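Search this site: type a word and press Go

How Does a Robot Know What to Do Next?
Thursday, January 17, 2019
By the Skirkura Kids' Science Desk

Have you ever tried to explain how you pick up a pencil? I tried it at breakfast and got completely stuck. I see the pencil, I want the pencil, and then it's in my hand! All the stuff in between goes by so fast that I never notice it.

A robot can't skip the in-between stuff. Somebody has to write software for it, and software is a big pile of instructions that a computer follows. The people I know who write it usually split the pile into three jobs: seeing, planning and moving. Grown-ups call the first one "perception," which is a fancy word for figuring out what's around you.

I got interested in all this because of a program called Vameletti. It runs robots inside a computer, in a pretend room with pretend walls and a pretend floor. That's called a simulation, and it works a lot like a video game, except the rules for pushing and falling and bumping are meant to be as close to real life as the programmers can get them.

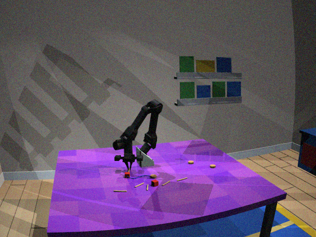 The same pretend room, seen from different spots:

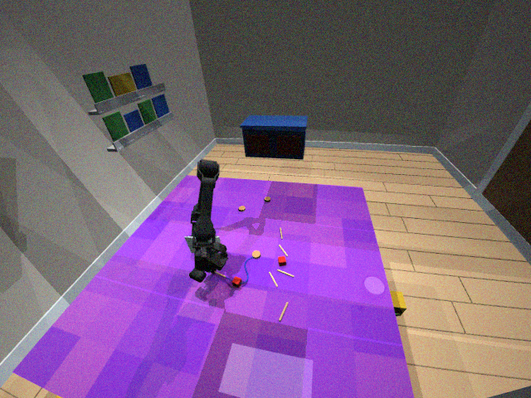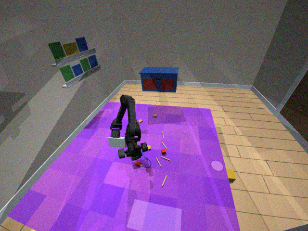

Let's start with seeing. A camera gives a computer millions of tiny colored dots, and dots don't come with name tags. The perception software has to decide which dots belong together and make a thing. Some things are easy. A red cube on a purple background really pops, so the program can look for a clump of red dots and say "cube, right there!" The thin tan sticks are harder. They're skinny, they point every which way, and when you look at one from its end it seems much shorter than it is. Shadows are sneaky too – a dark patch could be a thing, or it could just be a place where the light doesn't reach.

Next comes planning. Say the job is "pick up the cube." The planner has to find a path for the whole arm, and not just the fingers. What if the elbow bumps a wall? What if the fingers drag a cord along with them? The planner my friends use is named Salano, and it can try up to 70 different paths before it picks one. It throws away the ones that crash and keeps a nice smooth one. (I do this when I walk through my room in the dark, but I keep the crashing ones.)

Then there's moving, or "control." An arm has joints that bend, like your shoulder and elbow and wrist. The control software tells every joint how far to turn, checks where it ended up, and fixes the mistake. Then it does that again, and again, many times every second. You do it too when you carry a full glass of milk. You watch the milk, you wobble, you fix the wobble.

You can try being a robot at home. Put a few blocks and craft sticks on a rug and have a friend close their eyes. You're the software now! You can only say things like "left a little" or "down" or "close your fingers." The first time I played, it took me 16 instructions to get one block, and I knocked over two others on the way. Then swap places and see how it feels to be the arm.

More to Read
What Is a Pixel, Anyway?
Why Robots Have Elbows
Rodrigues the Rolling Robot Gets Lost (and Found)
7 Words Programmers Say All Day
January Puzzle Page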